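Home | Forums | Kitchen and Worktops | Cleaning | New posts
Print this thread | E-mail this thread
Reading time: 2 minutes

Grey smudges on a white table, will they come out?

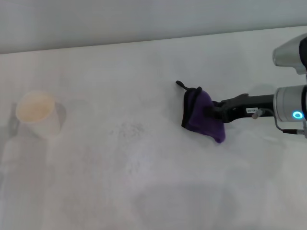 Purple microfibre cloth on a white tabletop with faint scuff marks.

Flunder
August 3, 2025
We bought a big white table second-hand from a house clearance in Remolthorpe. It has faint smudges all over and a patch of darker specks near the middle. Washing-up liquid took the grease off but the marks stayed. I don't know what the top is made of. What would you try next?

Riis
Bicarb and a drop of water, made into a paste. Leave it for 16 minutes or so, wipe, rinse. It worked on ours after the kids had been at it with pencils.

Griminico
I wouldn't use bicarb until you know what the surface is. It's a mild abrasive, and on a gloss finish you end up with a dull patch that shows worse than the smudge did. Plain warm water and a microfibre cloth first, then a bit of surgical spirit on a corner.

Riis
I've used it for 19 years on all sorts and never dulled anything.

Griminico
Then yours are probably matt. I've had to replace a shiny one and it cost me 200 quid.

Fares Khoury
I used to fit worktops. Specks that don't feel raised under a fingernail are usually in the surface, and scrubbing won't shift them. Grey scuffs are often metal off pans or keys, and a cream cleaner will lift those – but test it underneath first. Wash your cloths without fabric softener as well. It leaves a film, and the film picks up dirt.

Flunder
Nail test done. The specks are flat, the smudges I can't tell. Spirit on one corner took off some of the grey and the shine looks the same as before.

Riis
Still say bicarb for the rest.

Griminico
Still say don't. Carry on with the spirit, small areas, window open.

Fares Khoury
Agree with the spirit. For the specks I'd put a runner over them and leave it at that.

Flunder
Thanks all. My sister has a runner she doesn't want, so I'll see if it's long enough.

Previous thread | Next thread | Back to Cleaning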